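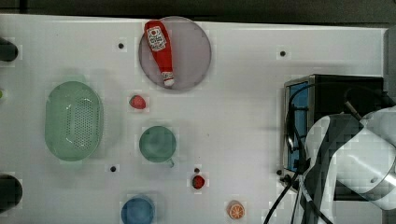

Colander, plate, ketchup bottle and toy strawberry on a white table.

NANEMELL COURT RESIDENTS' ASSOCIATION
Minutes of the March meeting, held in the ground floor common room, 7.15 pm

In the chair: Burgi Kuster (Flat 8)
Present: residents of Flats 2, 3, 5, 8, 14, 21, 22, 30, 37 and 41; the managing agent's representative (Ganmont Property)
Apologies: Flats 11, 19 and 46
Minutes taken by: Flat 22

1. Minutes of the last meeting

The minutes were agreed with one correction. Under item 6 the words "rear gate" should read "side gate". The rear gate has never had a keypad.

2. Matters arising

2.1 Side gate. The keypad has been replaced and the new code sent round by letter. Flat 37 had not received the letter. The agent will put another copy through the door.

2.2 Pigeon netting on the east stairwell. The netting has been refixed at the top two landings. Flat 41 said there is still a gap by the window on the fourth floor that a pigeon can get through. The agent asked for a photograph to pass to the contractor.

2.3 Letterboxes. Flat 5's letterbox still does not lock. This was reported before Christmas. The agent apologised and said the part was on order. Flat 5 asked what part, as it is an ordinary cam lock that can be bought in any hardware shop. The agent agreed that if it had not been done within two weeks Flat 5 could buy one and send in the receipt.

Action: agent (2.1, 2.2, 2.3); Flat 41 to send photograph.

3. Heating and hot water

This took up most of the meeting.

3.1 The agent reported on the boiler faults over the winter. The building has two boilers which are meant to share the load. Boiler 2 locked out several times in January and on each of these occasions Boiler 1 kept the radiators going but hot water to the upper floors was poor in the mornings. The heating engineers, Hegde, replaced a sensor on the first visit and a circulating pump on the third. There have been no further lockouts reported since the pump was changed.

3.2 Flat 30 said that "no lockouts reported" did not mean the hot water was right. At 6.30 in the morning the kitchen tap in Flat 30 runs for several minutes before it is even warm. Flats 37 and 41 said the same. Flats 2 and 3 have had no trouble. Flat 14 has had trouble with the shower but not the taps and thinks this may be the shower.

3.3 The agent thought the likely explanation was balancing on the return pipework, which has not been looked at for some years. Hegde have quoted £754 including VAT to go round the risers, check the balancing valves and set them again. This does not include replacing any valve found to be seized. A second firm had been asked to quote but had not replied.

3.4 Flat 21 asked whether the balancing should have been part of the yearly service. The agent said it was not in the service contract as written. Burgi Kuster asked for a copy of the contract to be sent to her and to anyone else who would like one. Flats 21 and 30 asked to be included.

3.5 There was discussion about whether to wait for a second quote. Flat 3 was in favour of waiting, given what had been spent already this winter. Flat 30 said the upper floors had waited long enough. It was agreed by a show of hands that the agent should chase the second firm once more, and if there was no answer by the end of the month Hegde should be told to go ahead.

3.6 Access. The engineers will need to get into the riser cupboards, which on the second and third floors are inside flats. Residents in those flats will get at least a week's notice. Flat 22 asked that the notice give a morning or an afternoon, as last time the letter said "between 8 and 6" and the engineer came at ten to six.

Action: agent to chase quote, send contract, and arrange notice letters.

4. Service charge

4.1 The draft budget for the coming year was handed round. The agent went through the main changes. Insurance has gone up again. Cleaning is unchanged. Electricity for the common parts is down, mainly from the change to LED lighting on the stairs.

4.2 Under the draft the charge for a one-bedroom flat would go up by £59 over the year and for a two-bedroom flat by £107. Flat 14 asked if this included the balancing work. The agent said that it did not and that the work would come from the reserve.

4.3 Flat 2 asked why there was a line for "sundries" and what was in it. The agent listed light bulbs, door closers, keys, drain rods and the clearance of a mattress. Flat 2 asked for the list to be shown in the final accounts. Agreed.

4.4 Flat 21 pointed out that the window cleaning had been charged for four visits and that she had seen the window cleaners twice. Flat 5 had seen them three times. The agent will ask the window cleaners for their visit sheets.

4.5 Comments on the draft should go to the agent in writing before the next meeting.

Action: agent to itemise sundries and obtain visit sheets.

5. Bins and recycling

5.1 The food waste bins are now being emptied weekly. The smell is better. The lid on the brown bin nearest the bike store is cracked and the council has been asked for a new one.

5.2 Cardboard is still being left beside the recycling bins without being flattened. The crew will not take anything that is on the ground. Flat 3 has been cutting it up and putting it in but does not wish to go on doing so. It was agreed to put a notice on the inside of the bin store door as well as the outside.

5.3 Flat 14 asked if batteries could be collected somewhere in the building. Flat 8 has a box from the supermarket scheme and is willing to have it in the lobby for a trial period. The agent had no objection provided it was not on the radiator shelf.

Action: Flat 3 to write notice; Burgi Kuster to put out battery box.

6. Bike store

6.1 The store is full and several bikes have not moved for a long time. It was agreed to do a tagging exercise. A paper tag will be tied to every bike, and owners asked to remove the tag and put their flat number on it through the letterbox of Flat 22. Bikes still tagged after six weeks will be moved to the back rack. Nothing will be disposed of without a further decision at a meeting.

6.2 Flat 37 asked whether a child's scooter counts as a bike. It was felt that it does not, but that it should hang on the hooks and not lie on the floor.

6.3 The Enatard rack that was offered second-hand by the block across the road has been measured and is too tall for the ceiling. The offer has been declined with thanks.

Action: Flat 22 to make tags.

7. Garden

7.1 The quote for cutting back the two limes by the car park is £448. The trees were last cut four years ago and are touching the gutter on the north side. The agent has checked with the council and they are not protected, but the work should be done before the birds are nesting or else left until the autumn. The meeting preferred autumn. The agent will ask if the price can be held.

7.2 Flat 2 has planted bulbs along the front wall and asks people not to lean bikes there. Some have been flattened already.

7.3 The outside tap is still turned off from the winter. It will be turned back on after the next frost-free week. Flat 5 has the key.

7.4 Flat 41 would like to have a go at growing tomatoes in pots on the flat area by the steps. No objections, as long as the handrail side is left clear.

Action: agent (7.1); Flat 5 (7.3).

8. Noise

A complaint had been received about a washing machine being run after midnight on the third floor. The flat concerned was not present and was not named. Burgi Kuster will have a word. Residents are reminded that the house rules ask for washing machines to be off between 11 pm and 7 am.

9. Common room bookings

9.1 The booking sheet has moved from the lobby noticeboard to the inside of the common room door. Please write your flat number and not just a first name.

9.2 Two of the stacking chairs have split seats and have been put to one side. They should not be used.

9.3 Flat 21 asked if the room could be booked on a regular basis for a reading group, one evening a month. Agreed, subject to the room being free for these meetings.

9.4 The blind on the left-hand window has come off its bracket. Flat 14 will look at it.

Action: Flat 14 (9.4).

10. Any other business

10.1 Parking. A grey van has been in the visitor bay for most of the month. Flat 30 believes it belongs to someone working in the next road. The agent will leave a note on the windscreen in the first instance.

10.2 Front door. The closer is too strong and the door is hard to hold open with shopping or a pushchair. Agent to have it adjusted.

10.3 Lost property. A single brown glove and a set of keys with a green fob are with Flat 8.

10.4 Flat 3 asked that the minutes be sent out sooner than last time. Flat 22 said she would do her best.

The meeting closed at 9.05 pm. The next meeting will be in the common room at the same time in the second half of May. Items for the agenda to Burgi Kuster, Flat 8, please.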